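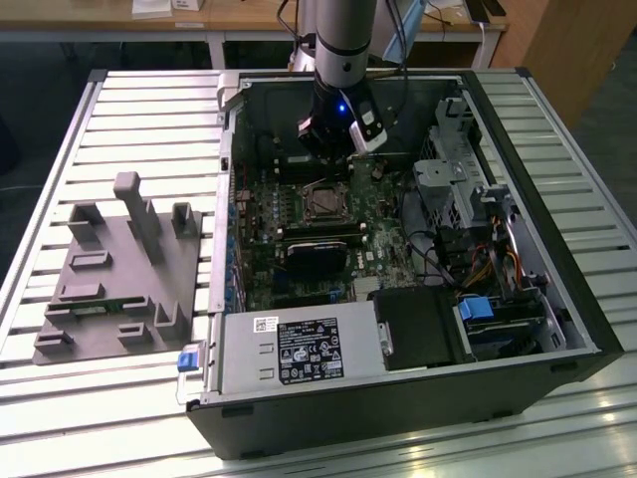 Stoltamik Open Day — Demonstration Cell Safety Checklist
Detness Hall, Wednesday, doors 4 p.m.
Inspector: Despina Ristić

1. Visitor line taped and clear of the bench: Yes
2. Emergency stop tested from both sides: Yes. Repeat before the second group.
3. Computer case unplugged from building power: Yes

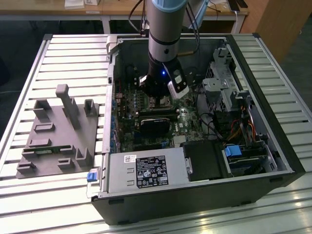
Item 3. Open case on the bench, side panel removed.

4. Cables clear of arm travel: Yes — recheck after any change of program.
5. Staff briefed on stop procedure: Partial. Two signatures missing from Form 783.
6. Processor handling at reduced speed: Yes

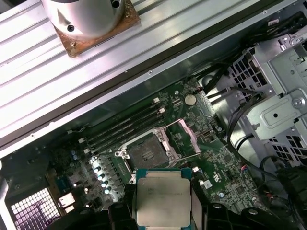 Boris Vidmar asked that item 6 stay open until the speed setting is locked, as visitors may stand near the control panel.

Comment accepted. Lock to be fitted before admission. Group size limited to 23.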